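June 29, 2020
Notebook, arm cell 2 (Tello hand) - L. Vītola

Wrist cable again

The hand lost signal two times this morning, both when the wrist was turned far to the outside. Lucero had the log open and the dropout came at the same wrist angle both times, so I do not think it is the driver. The counter showed 1,861 cycles since the cable was changed in January.

What I did:
- Arm parked, power off, waited 10 minutes.
- Opened the connector at the sensor module. Pins are straight. One of the 4 small screws was missing, I took a new one from the Lirska box.
- Moved the cable clip 20 mm toward the elbow, so the loop has more slack when the wrist turns.
- Power on, homed the fingers, thumb last.

After this I ran the wrist slowly from one end to the other, no dropout. At full speed I saw one warning but the hand did not stop. I wrote it in the fault list for Segundo.

We went back to the snack packets and the cardboard organizer. The fingers have to come in over the back right corner of the desk, and the cable still hangs down past the front of the organizer and over the desk edge. It is too long for my taste. If it catches on a divider, it will pull on the module and we are at the beginning again.

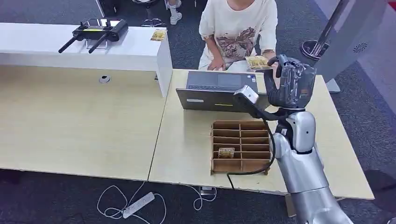 Still to do

- Order a shorter cable from Brirnora. Gilberto has the part number, I could not find it in the folder.
- Put the white cords on the carpet into a cable channel. Alasdair asked for this already.
- Check the new clip position after one full shift, and tighten if it has moved.
- Recalibrate the thumb. It closes a little late compared with the other fingers - maybe only the offset, I did not touch it today.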